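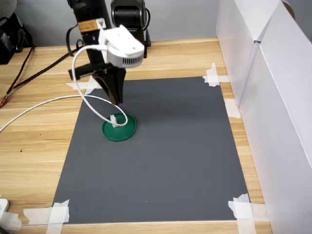
The hydraulic press brake remains the most heavily used machine in many small fabrication shops, and its oil is often the least examined part of it. At the Plelard plant in Dornau, a review of maintenance practice began with the reservoir and soon extended to everything fastened to the machine. Warning labels received particular attention. A small orange-and-white label with a triangular symbol, such as the one on the black arm, may be noticed from a distance, but its print is too fine to serve as an instruction. The plant now posts its oil grade and fill level on a plate beside the filler cap, in letters 15 millimeters high.

Chiamaka Onuoha, head of maintenance, had inherited a schedule based on the calendar alone. Oil was changed every March, whether a press had worked two shifts a day or had stood idle for most of the winter. Samples taken before the last change showed that several machines had been drained too early. One had been left far too long, and fine metal particles were found in the return line.
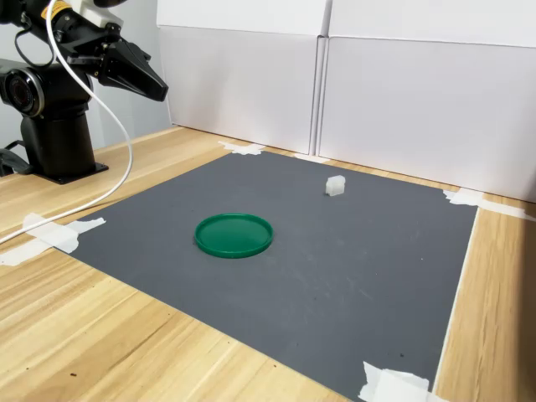
The new schedule follows running hours. Each press is sampled after 539 hours, and the filter is replaced when the pressure drop across it reaches the limit set in the manual. Operators check the oil temperature at the start of the shift and again after lunch. A reading over 60 degrees Celsius is entered in the log and reported to the shift lead, who inspects the cooler fins before work resumes.

Morenike Mohammed, who supervises the bending department, was at first concerned about lost production time. "The sample takes a few minutes if the valve is in the right place," she said. "On two of our machines it was behind the back gauge, and we had to move it." Metwally, the contractor that services the presses, relocated both valves during the summer shutdown.

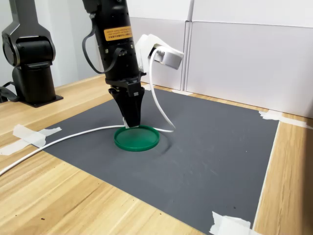
*Black gripper, fingers closed, at the rim of a green lid.*

Plelard intends to apply the same schedule to its shears next year. The sister plant in Trania will continue with annual changes until its hour meters have been installed.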